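About Us

3 min read · 36 shares · 4 comments

Zadumari is a small laundry and linen school in Westwood. We wash for guest houses and for families, and in the same rooms we teach people who want to work with linen. Our students come from many countries, and so do we who teach them.

The school was started by Lotte Timmermans, who before had worked many years in the linen room of a hotel. She saw that new workers were given a machine and a pile of sheets, and then they had to learn alone. She rented the old Farouk dry goods shop, painted it white, and began in February with one class in the evening. The rent took almost all the money in the first year, and Lotte still keeps the first receipt in her desk.

Today Denise Lightfoot leads the basic course. It has 100 hours, and most of these hours are spent on your feet. Students learn to sort by color and by fabric, to read a care label, to load a front-loading machine correctly, and to fold. Folding is what takes the longest. A bedsheet is large and does not listen to you, and a small cloth looks easy until you must make fifty the same.
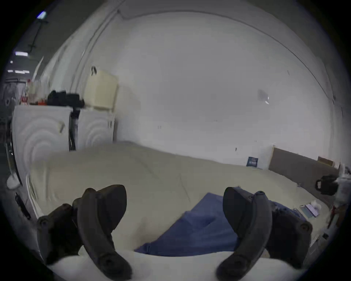
A loosely folded blue cloth, with the washing machines behind.

We ask students to spread a big light-colored fabric first and do the small pieces on top of it. On a pale background you can find a loose thread or a stain quickly - and it also keeps the clean cloth away from the table. When the small pieces are finished, the big one is folded last, by two persons if possible.

Essam Abdelaziz takes care of the machines and teaches the short course about detergents and door seals. Kolbrún Thygesen answers the telephone and plans the deliveries. Last year we returned 3304 pieces of linen to our customers, and Kolbrún can tell you which ones came back for a second wash.

The basic course is open for all adults. You do not need a certificate, and your English does not need to be perfect. Please bring closed shoes. Guest houses that want to send us linen can ask for our price list at the front desk.

Comments (4)

Zofia Cieślak
I took the basic course and now I work in a nursing home. I still fold pillowcases the way Denise showed.

R. Palmer
Do you accept wool blankets?

Kolbrún Thygesen
Yes, but please call first, they need a few days more.

marta_w
Is there a course in the morning also? Evenings are difficult for me with the children.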